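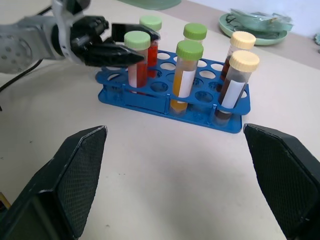
Old Arcades as a Reason to Stop: A Case Study of the Budow Arcade in Flalosville
Final report, Leisure and Tourism Studies
Submitted January 3, 2026

1. Background

Flalosville is a small town on a state highway. Most people who drive through it are on their way to somewhere larger. The Budow Arcade sits one block off the highway and has pinball, skee-ball, a row of coin-operated video games and a fortune teller booth. It has no website and very little advertising. I wanted to find out why travelers stop there and what they spend their money on.

2. Method

I visited the arcade on 9 days in April and asked adults leaving the building to fill out a one-page survey. I collected 148 surveys. Of these, 104 were from people who lived outside the county, and those are the ones I used. I left out local visitors because their reasons for going are different – many of them come for league nights.

The survey asked how the person heard about the arcade, whether they had planned to stop, how long they stayed, and which machines they played. There was also a blank space for comments. I typed up the answers in a spreadsheet and sorted the comments by topic.

3. Results

Most of the out-of-county visitors had not planned to stop. The most common way of hearing about the arcade was the painted sign at the highway exit, followed by word of mouth. Online reviews came third.

The machine named most often was the Wadero, an electric fortune teller that drops a printed card. It costs one dollar. Pinball came second. In the comments, people who played the Wadero usually wrote about the card they got, while pinball players wrote about the condition of the tables. Several said the flippers on the older tables were weak.

The median stay was 30 minutes. People with children stayed longer and were more likely to buy food at the Palaniappan Diner next door. The diner gives a free soda refill to anyone who shows an arcade token, and a few people mentioned this in the comments.

4. Problems with the study

I could only be there in the afternoon, so evening visitors are missing. Some groups filled out one survey for everyone, and I counted that as one person. The question on spending was badly worded. Some people included food and others did not, so I dropped it from the results.

5. Further work

A second round in summer would show whether the sign matters as much when traffic is heavier. I would rewrite the spending question and split it into games and food. I would also like to survey people at the highway gas station who did not stop at the arcade.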